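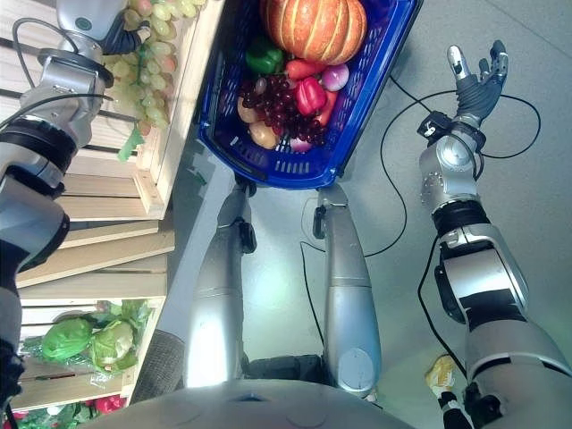 Raisin vert, et dans le panier bleu une citrouille et des poivrons.

Ranger les fruits et les légumes après les courses

par Anoma Kodikara
Mis à jour le 13 mars 2018

Quand je suis arrivée en France, je mettais tout au réfrigérateur. Dans la maison de mes parents il faisait si chaud que l'on ne se posait pas la question : ce qui n'était pas au froid le matin était perdu le soir. À Cinell, ma cuisine est fraîche la plus grande partie de l'année, et j'ai dû apprendre autrement. J'ai jeté beaucoup de basilic noir et de tomates sans goût avant de prendre des habitudes meilleures.

Je décris ma méthode pour une cuisine ordinaire, avec un réfrigérateur à deux bacs, un placard et un coin un peu sombre. Si vous avez une vraie cave, vous avez de la chance, et vous pouvez sauter la partie sur les courges.

Ce qu'il faut préparer

- des torchons propres, en coton, que vous n'aimez plus beaucoup
- des sacs en papier (je garde ceux de la boulangerie)
- deux ou trois boîtes avec couvercle
- un saladier large
- un verre pour les herbes
- un crayon et du ruban de papier adhésif pour écrire les dates

J'utilise des boîtes Hedik, qui sont plates et qui entrent l'une dans l'autre quand elles sont vides. Toute autre boîte convient, à condition que le couvercle ferme sans forcer. On m'avait offert aussi une cloche à fromage que j'ai essayée pour les fraises. Je ne le conseille pas.

Étape 1. Trier avant de ranger

Posez toutes les courses sur la table et sortez chaque chose de son emballage. C'est le moment le plus ennuyeux, et je le fais avec la radio. Cherchez les fruits qui ont reçu un choc, les feuilles écrasées, la petite tache molle sous l'étiquette. Ce qui est abîmé va dans le saladier, et sera mangé ce soir ou demain.

Il ne faut pas laver à ce moment-là. Je sais que beaucoup de personnes lavent tout en rentrant, et ma belle-sœur le fait encore, mais l'eau reste dans les plis des feuilles et autour des queues. Je lave juste avant de cuisiner. Je fais une seule exception pour la salade, que j'explique plus loin.

Étape 2. Séparer ceux qui mûrissent les autres

Certains fruits dégagent de l'éthylène, un gaz qui fait mûrir leurs voisins. Les pommes, les poires mûres, les bananes et les avocats en font partie. Les légumes à feuilles le supportent mal, et les carottes prennent un goût amer.

Dans ma cuisine les pommes ont donc leur propre panier, loin du reste. Quand un avocat est dur, je l'enferme avec une pomme dans un sac en papier, et je regarde chaque matin en appuyant doucement près de la queue. Pour les bananes, je n'ai pas trouvé de secret. Je les achète par petites quantités et un peu vertes.

Étape 3. Le raisin

Le raisin ne mûrit plus après la cueillette, il est donc inutile de l'attendre sur la table. Gardez la grappe entière, avec sa tige. Retirez avec de petits ciseaux les grains fendus ou ceux qui coulent, car un seul suffit pour gâter ses voisins. La poudre blanche que l'on voit quelquefois sur la peau est naturelle et protège le grain, alors ne la frottez pas.

Posez ensuite la grappe dans une boîte garnie d'un torchon sec, sans rien mettre dessus, et laissez le couvercle un peu ouvert. De cette façon, mon raisin reste ferme 9 jours dans le bas du réfrigérateur. Je le sors une demi-heure avant le repas, parce que trop froid il n'a pas de parfum.

S'il vous reste des grains un peu fatigués, on peut les congeler. Lavez-les, séchez-les très bien, étalez-les sur une plaque sans qu'ils se touchent, puis mettez-les en sachet quand ils sont durs. Les adultes les mangent comme des bonbons. Pour les petits enfants, il faut les couper en quatre dans la longueur, frais comme congelés.

Étape 4. Les poivrons

Un poivron vert est le plus souvent un poivron cueilli avant sa couleur définitive. Il se garde plus longtemps que le rouge, mais il est plus amer, et chez moi on mange donc toujours le rouge en premier. Mettez-les dans le bac à légumes, secs et entiers, sans sac en plastique fermé.

Un poivron déjà coupé se conserve trois jours dans une boîte. J'enlève les graines et la partie blanche, je pose un morceau d'essuie-tout au fond et je change ce papier s'il devient mouillé. Pour une durée plus longue, coupez en lamelles et congelez dans des sachets de 100 g. C'est la quantité qu'il me faut pour une omelette ou pour un riz sauté, et je n'ai pas besoin de décongeler avant de mettre dans la poêle.
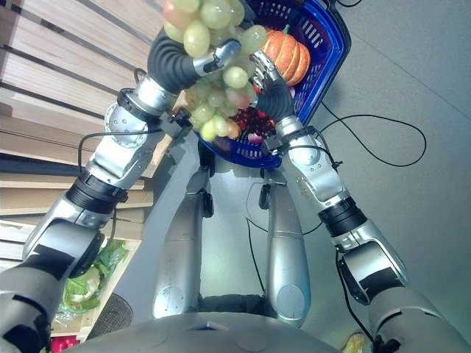 Les poivrons fripés ne sont pas perdus. La peau est moins belle, mais au four elle part de toute façon. Faites-les rôtir jusqu'à ce qu'ils soient noirs par endroits, enfermez-les dans un saladier avec une assiette dessus, attendez qu'ils tiédissent et tirez sur la peau. Avec de l'huile, un peu de sel et de l'ail, ils tiennent quelques jours au froid. Il ne faut pas garder cette préparation dans le placard, même si l'huile couvre tout.

Étape 5. Les courges et les citrouilles

Une courge entière n'aime pas le réfrigérateur. Elle veut un endroit sec, frais, sans lumière directe, et de l'air tout autour. Je la pose sur un carton plié, jamais sur le carrelage, et je la tourne de temps en temps pour vérifier le dessous. Choisissez toujours une courge avec sa queue. Sans elle, la pourriture entre par le haut et on la voit trop tard.

Ne portez pas une courge par la queue non plus. J'ai fait cette erreur dans l'escalier, avec une belle citrouille du magasin Bakeck, et nous avons mangé de la soupe pendant toute la semaine.

Une fois ouverte, enlevez les graines et les fils, couvrez la partie coupée et mettez au froid. Si la chair commence à briller et à glisser sous le doigt, il est temps de la cuire. La purée se congèle très bien dans un moule à muffins, et on démoule ensuite les portions.

Étape 6. Salades et herbes

La salade est mon exception. Je la lave dans beaucoup d'eau, je l'essore deux fois, puis je la roule dans un torchon comme un tapis. Le rouleau va dans le bac et la salade reste croquante 7 jours si elle était fraîche à l'achat. Le torchon doit être humide et non trempé.

Le persil et la coriandre se gardent debout dans un verre d'eau, au réfrigérateur, avec un sachet posé librement dessus. Le basilic aussi veut un verre, mais sur la table, car le froid le rend noir. Pour les feuilles de curry, que j'achète chez Pramanik quand j'ai le courage de prendre le bus, je les détache de la branche et je les congèle dans une petite boîte. Elles perdent un peu de leur force, il faut en mettre davantage.

Étape 7. Pommes de terre, oignons, ail

Ils vont tous au placard, mais pas dans le même panier. Les pommes de terre germent plus vite à côté des oignons. Elles demandent aussi l'obscurité complète, sinon elles deviennent vertes, et les parties vertes ne se mangent pas. Un sac en papier avec le haut plié suffit. Pour les oignons et l'ail, il faut un panier ouvert.

Les tomates

Je les mets dans une assiette, la queue vers le bas, à la température de la pièce. En juin, s'il fait vraiment chaud et qu'elles sont très mûres, je les passe au froid pour une nuit ou deux, et je les sors plusieurs heures avant de les manger.

Noter les dates

Sur chaque boîte je colle un morceau de ruban avec le jour de l'ouverture. Au début mon mari trouvait cela excessif. J'écris aussi sur les sachets du congélateur, parce que la purée de courge et la purée de carotte se ressemblent beaucoup quand elles sont gelées, et l'une ne remplace pas bien l'autre dans un gâteau.

Questions reçues par courrier

Le vinaigre dans l'eau de lavage, est-ce utile ? J'en mets pour la salade du jardin, à cause des petites bêtes, et je rince ensuite. Pour les autres légumes je me contente de l'eau froide et de mes mains.

Et les champignons ? Dans un sac en papier, au froid, et mangés vite. Je les brosse avec un pinceau sec.

Peut-on garder le raisin et les pommes dans le même bac ? J'évite. Si vous n'avez qu'un seul bac, mettez au moins les pommes dans un sac fermé, et placez la boîte de raisin sur l'étagère du dessus.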